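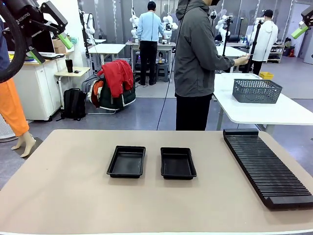
Do you need a separate tray for drying and for sorting? If you have the table space, two trays save you a lot of shuffling. With one tray you end up piling clean things on top of things you haven't checked yet.

Been setting up the packing table at the Sturnport share shed this week, so a few notes for anyone doing the same.

The two black trays stay side by side with a gap between them. Left one is for what's come in, right one is for what's ready to go out. I tried them pushed together and people kept dropping things in the wrong one.

Shallow trays are better than deep ones for this. You can see what's in them without digging. The deep tubs we had before turned into junk drawers by October last year.

The long ribbed rack goes on the right, on a slant. Straight along the edge looked neater, but I find it easier to reach when it's angled. Flat things like lids and saucers go in the slots on their edge.

Don't fill every slot. Leave one free between pieces or you'll chip something getting it out.

Someone asked about the colour of the table. It's tan, and I'd pick it again. Black trays show up well on it. The old dark bench from the Verschueren sale was 400 mm deep and you could lose a teaspoon on it all day.

The basket lives on the white table, off to the side. That's for cloths and odds and ends that have no home yet. Keep it off the main table or it takes over.

The little yellow bin is on the floor behind the white table. Torn labels, bits of tape, that sort of thing. Empty it before you lock up please.

Order of work, for the new starters: trays empty first, wipe the table, then bring the boxes over. One box at a time. Java cups are wrapped singly, Kisitz bowls in pairs with paper between.

A standard box takes 6 bowls or 8 cups. Yes, you can fit more. No, please don't – the bottoms give out on the ramp.

Box 703 is still missing its lid, by the way. If it's in your boot, bring it back.

Next job is labels for the trays. Masking tape and a marker will do for now.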